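Crisper drawer

A crisper drawer (also crisper, vegetable drawer, fruit bin, and in my grandmother's kitchen just "the bottom") is a pull-out bin in a refrigerator, meant for fruit and vegetables. I've been writing for this household wiki for 2 years and I can't believe we had an article on butter dishes before we had one on this!

The basic idea is simple. Air in a refrigerator is dry, and it moves around a lot, so lettuce left on an open shelf goes limp in a hurry. Put the same lettuce in a bin with a close-fitting top and the water it gives off stays near the leaves. Many drawers have a little slider that opens or closes a vent. Closed means more humidity, open means less. I ignored mine for years (I thought it was a decoration, please don't write in).

Layout

Older refrigerators usually have the drawers along the bottom, side by side under the last shelf. Models with three or more doors often give them a compartment of their own, and then the drawers may be stacked, with a shallow one on top for herbs and berries and a deeper one underneath for the bulky things. Brenda Bickerstaff, who edits our appliance pages, calls the shallow one the "forgetting tray," and I've found enough old parsley in mine to agree with her.

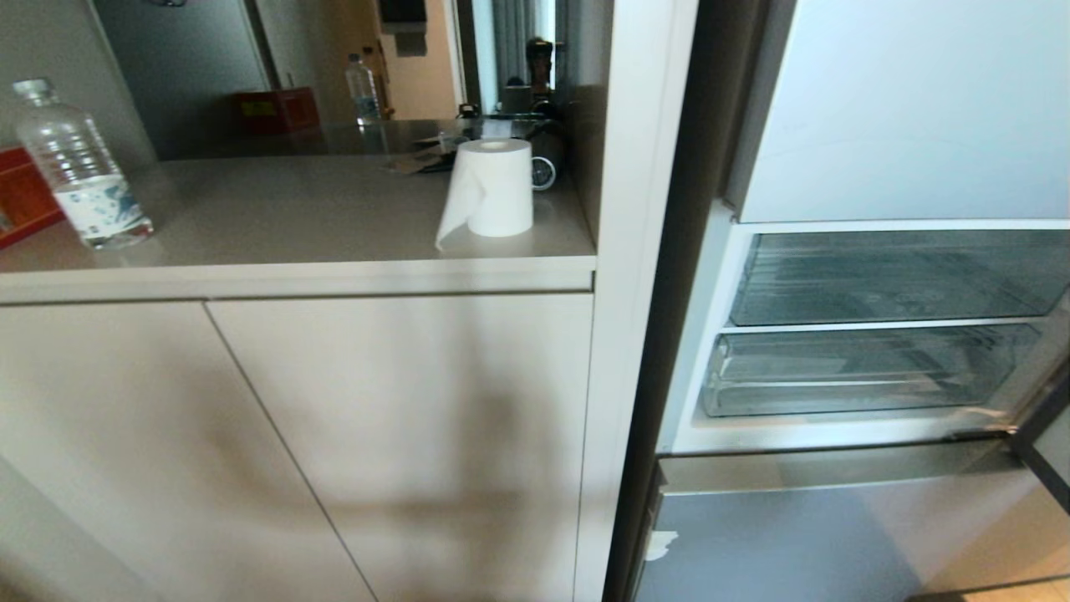
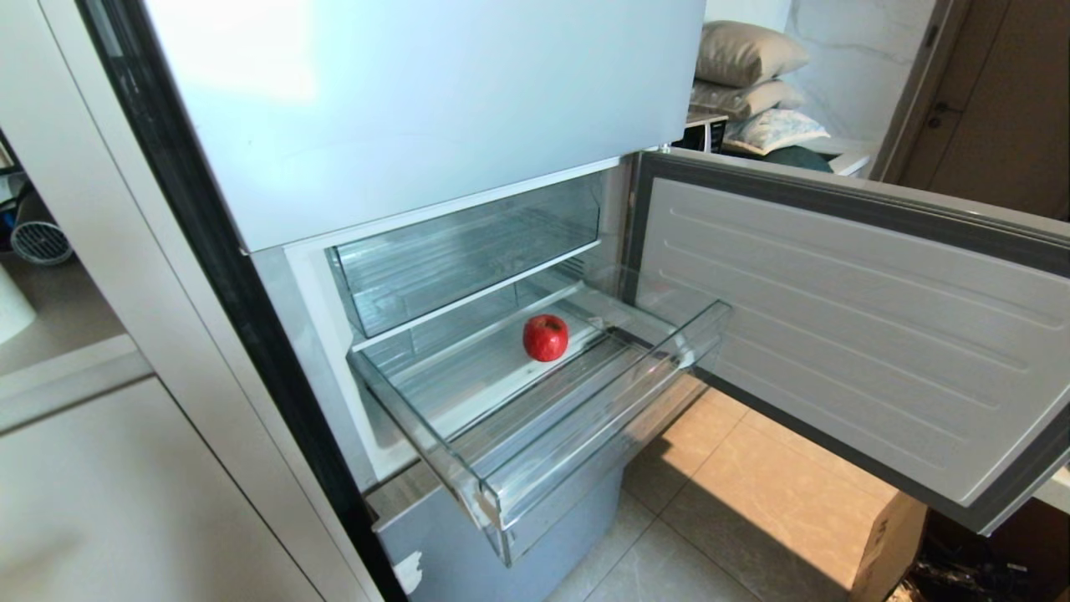

Clear drawers in an open refrigerator compartment.

Clear plastic is what I look for first when I shop for a refrigerator, ahead of ice makers and everything else. Opaque drawers look tidy but you forget what you own. With a see-through bin you can check from a step away, and when you pull it out, even one red apple sitting toward the back of the drawer is impossible to miss. The downside is that clear plastic shows every smear, and it can crack if you wash it in very hot water straight from the cold. Let it warm up on the counter first, keep some paper towels handy, and go easy with the soap.

What goes where

Leafy greens, carrots, broccoli and herbs like the humid setting. Apples, pears and ripe stone fruit do better with the vent open. They give off ethylene, a gas that hurries ripening along, and it will turn a head of lettuce brown and spotty if they share a closed bin. If you only have one drawer, give it to the greens and put the apples on a shelf in a bag. Potatoes and onions don't belong in there at all, and neither do tomatoes until they're fully ripe (Maximiliano Iturra disagrees with me about tomatoes, see the talk page, it's long).

Liners

A folded paper towel on the floor of the drawer soaks up extra moisture and gets swapped out when it's damp. I change mine on Friday, before the shopping. Washable foam mats do the same job and last longer, though I always end up cutting them crooked.

See also: Butter dish, Root cellar, Salad spinner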